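Brestosetti Race Engineering, Drondstead: notes from the shop open day
06/08/2026

Brestosetti opened its Drondstead shop to license holders and club members for one day between rounds. The team runs two touring cars in the national series and prepares a third for a customer. Entry was by timed ticket, in groups led through the building in the order a car goes through it: strip-down, fabrication, engine, dampers, assembly, setup.

Strip-down

Car 37 was on stands with the front subframe out. It had come back from Lodbridge with contact damage to the right front corner. The lower control arm, upright and steering arm had been tagged and set on a cart for crack checking. Team practice is to replace the lower arm after any hit that moves toe by more than a set limit, whether or not the part shows damage. The limit was not given. Uprights are checked with dye penetrant and returned to stock if clean.

Each suspension part carries an etched number tied to a mileage record. The tag on the left rear upright read 1792 miles. Lifing is by distance for suspension and by hours for the gearbox. Driveshafts are swapped in pairs.

Fabrication

The cage bay was the busiest part of the building. A new shell was in the jig with the main hoop and rear stays tacked, sill bars still loose. All cage joints are TIG welded, and tubes are notched on a mill. The shell will be the spare for next season. It arrived in March as a bare unit and has been seam welded since. The guide put the work left on it at six weeks, paint included.

Exhaust work is done in the same bay. The current system exits on the left, ahead of the rear wheel. A revised collector with longer secondaries was on the bench. It is meant to move torque lower in the range for circuits with slow corners, and had not yet been run on a car.

Engine and gearbox

Engines are leased and sealed by the series supplier, so the work here covers ancillaries, mapping within the allowed window, and leak-down checks between rounds. Visitors looking for bare blocks were disappointed. The gearbox room had more to see. A six-speed sequential unit was open on the bench with the dog rings laid out in order. Wear on the second to third ring was plain to see, with rounding on the leading edges. The technician said this comes mostly from short shifts under partial load behind the safety car.

Final drive ratios are limited to the homologated list. The Lodbridge choice was one step shorter than last year, to suit the new chicane.

Dampers

The damper dyno was run twice. The first run was a baseline on a rear unit, the second the same unit with two clicks of low-speed rebound added. The traces were overlaid on a wall monitor. Friction at low speed was higher than I expected, and the technician agreed that the seal was due for replacement. Dampers are supplied by Ríos and rebuilt in house on a fixed interval. The shop keeps six complete sets.

Assembly and setup

The setup pad is a leveled steel grid set into the floor. Corner weights, camber and toe are taken with the driver's weight ballasted in the seat and half a tank of fuel. String lines are still used as a cross-check on the laser gauges. Ride height is set last, after the anti-roll bars are disconnected and reconnected at zero preload.

The setup sheet on display was from an earlier round, with spring rates and bar positions blacked out. Tire pressures had been left in. Targets are set hot, and cold pressures are worked back from track temperature.

Practical notes

Parking is on the gravel lot behind the paint building, unit 3947. Closed shoes are required in all bays. Photography is permitted except at the setup pad and the data desk. The tour has steps between the engine room and damper room, with a ramp outside on the east wall. Coffee was available in the truck bay, and the transporter was open for viewing with the tire racks in place.
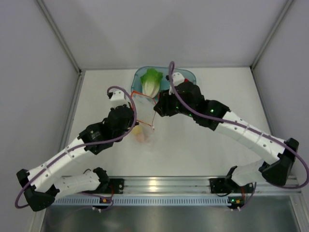

Two arms on one rail, blue tray at the back of the work surface.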